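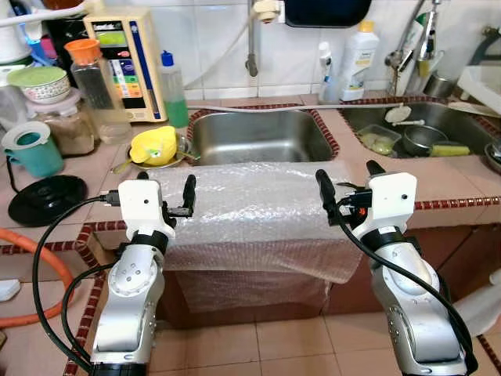
Community > Homes & Kitchens

3 min read

Old tiled kitchen counters are getting a second look in Waneva this September, and if the turnout at the Heitmann Hall open morning is anything to go by, plenty of people are glad of it. The hall hosted a free session on caring for tiled worktops, the kind with two sinks set in and a patterned border running along the front, and 54 residents came along with photos on their phones, chipped corners wrapped in newspaper and a great many questions about grout.

The session was put together by Clavitz, the home repair cooperative on the east side of town, which has been getting calls about these kitchens all year long. Many of the houses up on the hill were built with them, and for a long time the usual advice was to rip the whole thing out and start again. The cooperative takes a gentler view. A counter with a few tired spots can often be put right in a weekend, they told the room, and the small patterned trim tiles are well worth saving, as they are the hardest part to match once they are gone.

Much of the morning went to the front edge, where most of the damage seems to happen. Pots get knocked against it, belts and buttons rub on it, and water runs over the lip and down the cabinet doors while somebody is busy with the dishes. Bubble wrap laid over the edge and left to hang down in front of the wood makes a perfectly good guard while you work, and you very likely have a piece of it folded up in a closet already. Tape it if you like, but use painter's tape, and keep it off any grout younger than a week.

There was a lively discussion about double sinks too (strong feelings on all sides!), and the advice there was to do one basin at a time. Clear one out completely, let the dishes and the sponge live in the other for a day or two, and the household can keep on cooking more or less as usual. Several people said they had put off fixing their counters for years because they couldn't face washing up in the bathtub, and there was a good deal of nodding at that.

Visitors also got to try regrouting on practice boards, which kept the younger ones happy well past noon, and the coffee held out until the very end.

Clavitz is now taking names for its tile bank, a shelf of leftover and rescued tiles that anyone in town can look through for a match. It opened in the spring with a single donated box and has grown to 433 pieces, most of them plain white or cream, with a few reds and blues mixed in. Border tiles are especially welcome, even single ones, so do have a look in the garage before you throw anything away.

A grant of $3,000 from the Eltia neighborhood fund will pay for loaner tools and a second open morning later in the fall. There will be room for 30 people at the practice boards this time, and places can be reserved at the hall's front desk. Doors open at 9:30 a.m., and beginners are very welcome.

Filed under: Home repair, Kitchens, Waneva

Get our local roundup in your inbox every week. Enter your email to sign up. You can unsubscribe at any time.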